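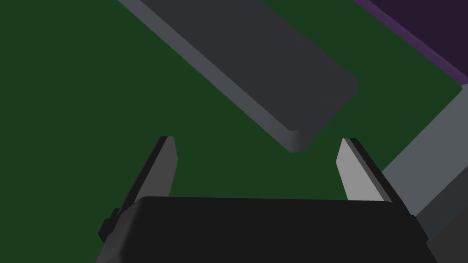 The offer closed at midnight on Wednesday and at ten past eleven Seema Kaushik was still at the kitchen table in Tillside with the laptop open and a cup of tea she had made before the news.

The page said 1,347 people had bought shares in the bakery. It had said that for an hour. The bar underneath was nearly full, and the gap at the right-hand end was 700 dollars.

"Put it in yourself," her brother-in-law had told her on the phone. She couldn't. The rules were on the second page of the agreement with Zorkport, which ran the site, and she had initialled them in April. Directors and their households could hold five per cent, and she held it already. If the total fell short at midnight, every dollar went back to the person it came from and the building went to the other buyer.

Yogesh Nishad came in through the laundry without knocking. He had flour on his boots from the afternoon, when they had given away the last of the rolls outside the station.

"Has it moved?"

"No."

He sat down across from her and took his phone out. He had been ringing people since Sunday. He had rung his dentist. He had rung a man in Rekthorpe who bought a fruit loaf from them every Christmas and who turned out to be in hospital, and they had talked for half an hour about his hip.

"I could try Sandhu again," he said.

"He said no."

"He said he'd think about it."

"He said he'd think about it in the voice people use."

Old Sandhu had owned the bakery for longer than either of them had worked there. He was the one selling. He had wanted to sell to them from the start, he had told them so in the storeroom with the door shut, but he had daughters and a mortgage on the second place, and the price was the price. When they first showed him the page he scrolled through it with one finger and asked who all these people were. Yogesh said they were customers. Sandhu said he had never seen half of them in his life.

It was twenty past. Seema refreshed the page.

"Stop doing that," Yogesh said. "It does it by itself."

"I know it does."

She got up and put the kettle on again. On the fridge was the first list they had made, in pencil, of people who might put in money. It had her mother's name at the top and then Yogesh's cousins, and then a line where they had run out. Most of the cousins had bought a share each. Her mother had bought three and wanted to know if there would be a certificate.

"What would you do?" she said. "If it goes back."

"Get a job at the supermarket. They bake on site."

"They thaw on site."

"Then I'll thaw."

She poured the tea. Yogesh had his head down and was typing with his thumbs. She didn't ask who to. At a quarter to twelve a car went past slowly and they both looked at the window, for no reason, and it went on up the hill.

At eight minutes to, the number changed to 1,348.

The bar moved very slightly. A hundred dollars, from someone who had ticked the box to stay anonymous. Six hundred to go. Yogesh stood up and then sat down again.

"Who was that?"

"It doesn't say."

"Can you see the suburb?"

"No."

At four minutes to, the phone rang, the house phone, which only her mother used. Seema answered it in the hall. It was Sandhu. He was shouting a bit, the way he did on phones.

"It wants a code," he said. "It says it has sent me a code. Where has it sent it?"

"To your mobile."

"The mobile is in the car."

"Then go to the car," Seema said.

She heard him put the receiver down on something hard. She heard a screen door, and a dog. Yogesh had come to the kitchen doorway with the laptop held open in both hands, and she held the phone out from her ear so that he could listen too.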